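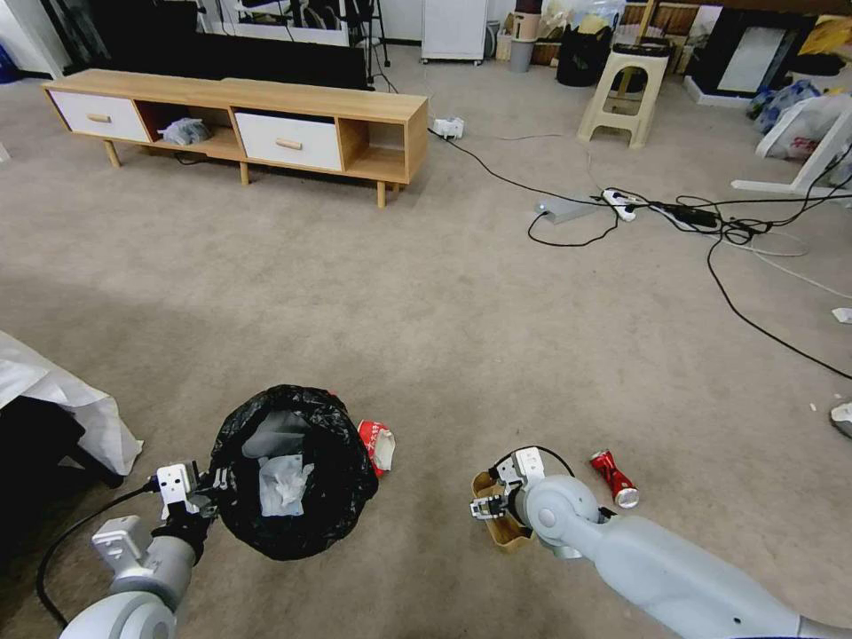

2 min read · 4 replies

Budget for a second trash pickup setup

mattes_thiele
We have money for one more two-arm setup in February and I need to send a list. The task is floor trash into a bag: cups, cans, bottles, wrappers, tissue. One arm holds the bag open, the other picks. Zelenák quoted us 308 per pair of grippers, Bisard wants 225. The arms are already paid for. What would you put the rest into?

anine
Spare fingertip pads and cables before anything else. We lost more days to a bad cable than to any arm fault. I would take the Bisard grippers and keep the difference for parts.

vuvness_shop
Disagree on Bisard. They are fine on a can, but in our shop they slipped on thin bag plastic. If one hand has to hold the rim the whole time, pay the 308.

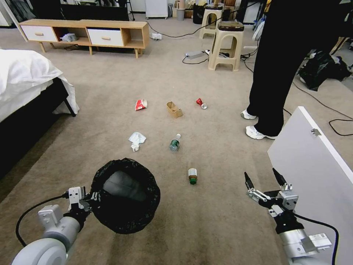

Also put in a line for the trash itself. Bags tear, and paper cups only last so many grabs before they are flat. We buy cups by the 1,000 and split the box with the group next door.

anine
Or get a stand for the bag and free up the second arm. A stand is cheap.

mattes_thiele
I thought about a stand, but the bag has to move with the robot from room to room, so it stays in the gripper. I'll ask Zelenák for a price on 3 pairs and see if they come down. Cups and bags get their own line. Does anyone have a part number for pads that fit both makes?

vuvness_shop
No, they mount differently. Order them with the grippers or you pay shipping twice.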